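Zedbridge, week whatever: 2,554 demos and what I'd do differently

July 3, 2026

I started collecting demonstrations for Zedbridge back in May, and I said I'd write up how it was going once I had enough to train something on.
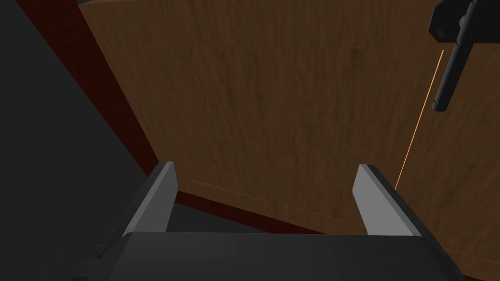 Zedbridge is my side project. The goal is small: get a simulated two-arm setup to learn a handful of tabletop jobs from examples, with me driving the arms by hand to make the examples. I do all the collecting in simulation. I have a day job and a small apartment, and I don't want to reset a real table a hundred times a night.

As of this morning there are 2,554 episodes on disk. That number is less impressive than it sounds. A lot of the early ones are bad, and I'll get to that.

The recording tool is called Sodura. I wrote it over a couple of weekends and it shows. It saves the wrist view, the joint positions, the gripper opening and whatever command I was sending at the time. Each episode goes in its own folder with a one-line text note. At first I skipped the notes. I regret that, and I have spent several evenings replaying old episodes to work out what I was trying to do in them.

A normal session is 15 episodes and then a break. I tried longer sessions and my driving got sloppy. You can see it in the data if you plot the gripper paths: the later ones wander, overshoot, and come back. A model trained on those learns to wander too. Now I stop at 15 even if I feel fine.

The wrist view is the one I care about most. It moves with the gripper, so the fingers stay put and everything else slides around behind them. My first policy used only a fixed overhead view and it was hopeless at the last bit of an approach. It would get near the object and hover. Adding the wrist view fixed most of that. It also made the files much bigger, so I bought another drive.

There is a catch with it. When the gripper is open and there's nothing between the fingers, a big plain tabletop gives the model very little to go on. Wood grain is wood grain. I had a stretch of training runs where the arm drifted toward the table edge, and my best guess is that the edge was the strongest feature it could find. I now start a good share of the episodes with the gripper in awkward places, including out near the edge, and drive it back to where it should be. Those recovery episodes are dull to record. They helped more than anything else I did in June.

The second arm is another problem. When it comes into the wrist view it covers part of the table, and in my early episodes I always moved the arms in the same order, so it always showed up on the same side. The model picked up on that right away. If I started the arms in a different order, it stalled. I recorded 17 sessions with the order mixed up and the stalling mostly went away.

For throwing out bad episodes I use a script called Michalík. It flags anything with a long pause, a sudden jump in joint position, or a gripper that opens and closes more than it needs to. Then I watch the flagged ones and decide. It caught over 10 percent of the first batch. I kept a few of the clumsy ones that ended well and deleted the rest.

The training code is Skumov, which I haven't cleaned up enough to share. It's nothing unusual. I spend far more time on the examples than on the model, and when a run comes out badly I go look at the folders before I touch any settings.

Next on the list is varying the tabletop. So far every episode has used one wood texture, and I'm fairly sure the model will fall over the first time it sees a different one. I also want to change the lighting between episodes and shift the starting pose of the second arm a bit more than I have been. After that I'll retrain from scratch and post the results, including the bad ones.

If you've done something similar and have a good way of labeling old episodes without watching every one of them, leave a comment. I still have a few hundred to go.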